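Zadham Clothes Library: second report to the Jeston Fund
18 Sep 2019
From Nnamdi Abubakar, for Kelechi Bassey

Hello Kelechi,

You asked for a proper update before the next payment goes out, so I've made a pot of tea and shut the office door. I'll take things in the order you listed them in your email, more or less, and I've put the money near the end because I know you'll skip to it anyway!

Opening hours and the move

We're out of the old chapel room and into the shop on Grullero Street. The move took longer than I told you it would. The landlord wanted the electrics checked again, then the electrician found a junction box he didn't like the look of (neither did I, once he'd shown me), and we lost a chunk of August to that. We lent clothes from the front step for a few afternoons, which was rather jolly when the sun was out and pretty grim when it wasn't.

The shop itself is lovely. It has a big window, a back room with a sink, and a proper door that pushchairs fit through. I hadn't understood how many people were put off by the chapel steps until we got rid of them. One grandmother told me she'd walked past us every week for a year and never come in!

Members

We have 485 members on the books. Your target for this stage was lower than that, so I'm very pleased, though I should say straight away that plenty of them joined for one thing (a christening, a court date, a school trip) and haven't been back. I don't mind that at all, personally. If someone borrows an interview jacket and gets the job, they may not need us again. But I know the fund likes to see repeat visits, so I've started asking people at the desk what would bring them back in. Mostly they say bigger sizes, and coats before the cold weather rather than halfway through it. Fair enough.

Wool and knitwear

This was the part of the grant I was most nervous about, if you remember. Jumpers came back to us bobbly, stretched or smelling of fabric softener, and we had no real system for them. We do now. Everything knitted gets looked over on the table when it's returned, any pulls are hooked through to the inside, and it goes into a cool hand wash in the back room with a plain wool soap. We dry flat on racks. Nothing knitted goes on a hanger any more, full stop, and I've hidden the hangers from myself so I can't forget.

Moths: yes, we had some. I'd sooner you heard it from me. They came in with a bag of donated scarves and I spotted the holes after a fortnight. The scarves went, and everything from that shelf was bagged and spent a good while in a chest freezer lent by the butcher next door. We've put traps down and I look at them every morning. They've been clear lately, and I'm still looking.

Mending evenings

We've run the mending evening through the summer as promised. It's a mixed crowd, with a few very good menders and a lot of us who can just about sew on a button. We've done darning, zips and a rather heated session on whether you should ever iron a jersey. The best attended was the one on elbows. I'd planned a session on lining a coat, but the teacher hurt her wrist, so it's been pushed back and I haven't got a new date yet.

The Cáceres swap

You'll recall that a sister library in Cáceres wanted to trade stock with us, their light summer things for our knits. The first parcels have gone both ways. Theirs was beautifully packed and put ours to shame. Postage was dearer than I'd budgeted for, and the customs form took me two goes, so I'd like to keep this small until we can see whether the linen gets borrowed. It's been popular so far with people going to weddings.

Looking after things at home

The little care booklet is nearly ready for the printer. It goes home with every borrowed item and I've kept it to words my dad would use. There are pages on stains, on washing wool without a machine and on folding, as so much of the damage we see comes from how things are put away. I'm a late convert to folding jumpers, I admit, after a lifetime of stuffing them in a drawer.

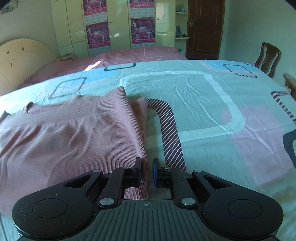

Photo: Zadham Clothes Library

The folding page says to do up any buttons, lay the jumper face down, bring the sleeves across the back and fold up from the hem. Heavy ones go at the bottom of the pile. I've had comments back on the draft from members and the main one was to make the type bigger, so we've done that and lost a paragraph on cashmere that I was fond of.

Money

The full sheet is attached. We're underspent on shelving (the previous tenant left some behind) and overspent on electrics and postage. I'd like your say-so to move the shelving money across. There's also £50 for a second steamer that I haven't spent, because the first one is coping and I'd rather hold on to it until winter.

Late returns are better. We had 27 items overdue when I did the list for this report, and most of those people have answered my messages. The fines jar stays abolished. I know we disagreed about it!

What's next

Coats, coats and coats. I want the appeal out early this year, with children's sizes at the top of the poster. I also need to sort out cover for the desk, as I can't keep opening and closing the place myself, and I've had 2 replies to the advert so far. Both sound promising and I'm meeting them soon.

Could you let me know about the shelving money when you get a moment? And do come and see the shop. The kettle's in the back room by the sink.

All the best,
Nnamdi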